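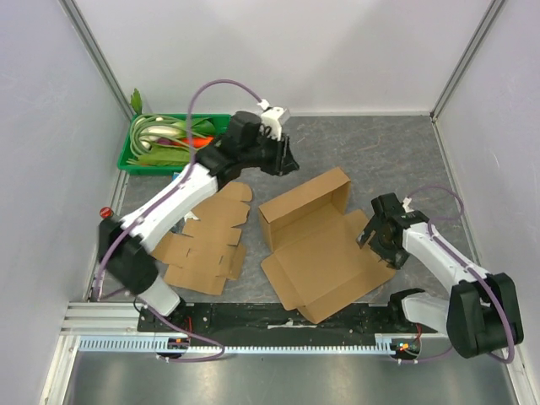 Olaia Ortuño

Call for participants: working group on safe practice for two-arm benchtop cells

Collado is seeking participants for a working group that will draft a code of practice for small enclosed cells in which two robot arms share one work area. The draft covers carton folding and the packing of fresh produce. It will be published under the working title Arnska.

Scope

The group will write requirements for the following:
- stop controls: position, color, reach from the operator side, and test interval
- cable routing along moving arms, including slack at the wrist and clearance at the base
- guarding of exposed racks and carriage electronics
- separation of arms that can reach the same carton
- cleaning of floor panels and trays where food is handled

Speed and force limits are outside the scope. They are handled in a separate Collado document.

Who should apply

We have 21 seats. Applicants should have at least one year of hands-on work with robot arms as an operator, technician, integrator or safety assessor. Experience in drafting standards is useful but not required. At least six seats are reserved for people who run cells daily. Employees of arm manufacturers may apply and must declare this on the form.

What participation involves

Members review draft clauses in writing and attend four remote meetings. Expect 20 hours of work in total. One on-site session will be held at the Aletcombe workshop, where members will apply the draft checklist to a working cell. The checklist has 65 items in its present version. Members must record a result for each item and give the clause number for every objection.

An allowance of $400 is paid after the on-site session. Travel is booked by Collado.

How to apply

Send the completed form and a one-page summary of relevant work to Amparo Herrero, working group secretary, by 2026-02-07. Forms sent in January for the earlier Jirklow review do not carry over. Applicants will receive a written reply whether or not they are selected.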